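Horksideから、収納・梱包ワークショップ開催のお知らせ

2023年10月25日(水)

こんにちは、Horksideのサルバドール・ヴェローゾです。突然ですが皆さん、部屋の片づけって荷物を詰め始める前がいちばん面倒じゃないですか? 私はそうです(引っ越しのたびに床に座り込んでます)。そんなわけで、来年2月にHidportの一階で片づけと梱包のワークショップを開くことになりました!

全4回、定員は各回100名さま。参加費は2,000円で、材料費も込みです。初回のテーマは「まず広い面をひとつ空ける」。私、これがもう大好きで、何も置いていない淡い色の面を見ると、つい深呼吸したくなるんですよね。 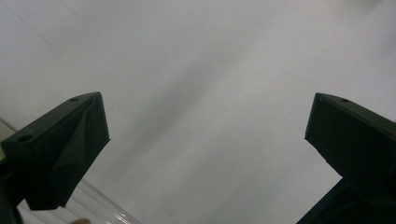

淡いグレーがかった白の面と、手前に透明なシート

二回目は透明シートの話をたっぷりします。中身が透けるから、しまったあとも探しやすいんです。うちの押し入れも去年から全部これで、冬物の毛布だけはまだ入りきっていません。三回目は食器、最終回は本と書類。講師は全回、私が務めます(しゃべりすぎたら止めてください)。

お申し込みはHidportの受付か、Horksideの窓口まで。筆記用具だけお持ちください。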